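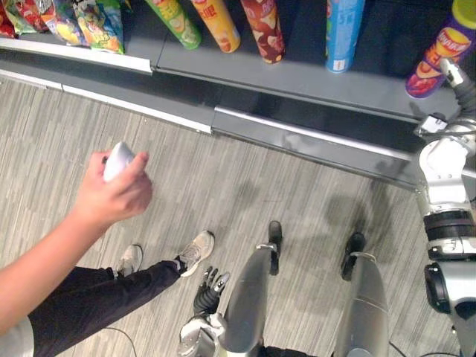
Store Diary, Snack Aisle Refit
Entry for 9 July 2026

The snack section was reopened this morning on the gray shelving, following the decision to bring chips in bags and chips in canisters together on one run. The two had been kept apart since November, with the canisters beside the crackers, and customers had complained of having to walk the length of the store to compare them. The Lewis branch made the same change in the spring and reported no difficulty.

Work began before opening. The price strips were wiped and reset first, and the printed labels from Biltel were checked against the current price file. Two were found to carry the old price and were replaced before the stock went up. The remainder were correct. It is recommended that the label file be requested one day earlier in future, so that corrections need not be made by hand on the morning itself.

The bags were placed on the left and the canisters on the right. The bags were set close together, as the plan requires, with their lower ends resting against the white strip. This holds them reasonably well, although a tightly packed row is harder for customers to put back in order once a bag has been taken out. The matter of dividers was raised again. Clenitz has quoted for a clear divider to fit this type of shelf, and the quotation has been sent to the area office with a note in favor.

The canisters present a different problem. They stand up well and need no support, but any gap in the line is noticed at once. There is such a gap now, between the deep red canister and the light blue one. The replacement flavor for that position is on order from Flosora and did not arrive with the morning delivery. The plan allows for the neighboring product to be spread across an empty position for up to 14 days. I have chosen to leave the position open for the present, as the delivery is expected shortly and the labels would otherwise have to be moved twice.

Color was discussed at some length. The plan arranges the canisters by sales rank and takes no account of how they look together, and the result is a green, a yellow and orange, a deep red, a light blue and a purple in that order. Nia Morris, who prepared the plan, is content with it. My own view is that the light blue and the purple would be easier to find if they were separated, particularly for customers who shop by color and do not stop to read the name of the flavor. Her view was that regular customers learn a position within a week and that moving items to suit the eye only confuses them. The order stands as planned and will be reviewed at the next reset.

The cartoon artwork on the bags was also mentioned. These are bright packages and they draw children to the shelf. No change is proposed, but staff on the aisle have been asked to check the row more often during school vacation, when bags are most often pulled forward and left lying flat.

The carpet in front of the section was vacuumed after the stock was in place. The streaked gray pattern hides crumbs from a standing height, and staff are reminded to go over it whether or not it looks clean. A request to replace the carpet with hard flooring was declined last year on grounds of cost - the figure given was 400 dollars for the strip in front of this shelf alone - and there is no reason to expect a different answer now.

Outstanding items at the close of the day: the missing flavor from Flosora; the reply on the dividers; the revised back stock list, which currently shows 58 cases and has not been matched to what is in the stockroom. The last of these is mine to complete and will be done tomorrow, before the delivery if possible.

The old canister display beside the crackers has been cleared. Its price strips were kept and are in the second drawer of the aisle desk.

Contact the store office | Copyright 2026 | All rights reserved | Back to top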